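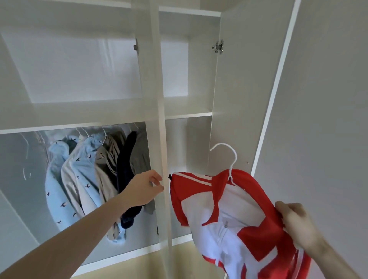

Track jacket on its wire hanger, with one of the Zernell's little side hooks by the divider.

So I've been living with the Zernell wardrobe from Erkby since October, and a couple of you asked if it's worth it after I griped about the assembly. Short answer: yeah, mostly! I bought it to replace a rolling rack that leaned a bit more every time I hung up a coat.

The best part is the hooks on the inside of the divider. They're small and dark and I figured they'd be useless, but I use them more than anything else in there. Tomorrow's outfit goes on one, and so does anything I've worn once that isn't ready for the laundry. Wire hangers fit fine. Thick wooden ones don't sit as well — my winter coat slid off twice before I gave up and moved it.

I also like how the space is split up. There's a big compartment up top for bulky stuff (I'm saving it for blankets) and a narrower column with shelves next to the hanging section. The shelves are plain white boards, smooth, and they wipe down with a damp cloth. I spilled foundation on one and it came right off.

Now the griping. The instructions are terrible. My neighbor Niloufar came over to help and we put one door on upside down, took it off, and then did it again with the other one. Give yourself a whole afternoon and use your own screwdriver. The white finish also shows every scuff, and I'd already put a nice gray streak along the bottom before we even got it against the wall.

And it's tall. Measure your ceiling first, please! I need a step stool for the top compartment and I'm not short.

I looked at the Dodisau too, which has drawers, but the doors felt flimsy in the store. If you mostly fold your clothes I'd still go look at that one. For hanging stuff I'm happy with the Zernell, and I'd buy it again if somebody else built it.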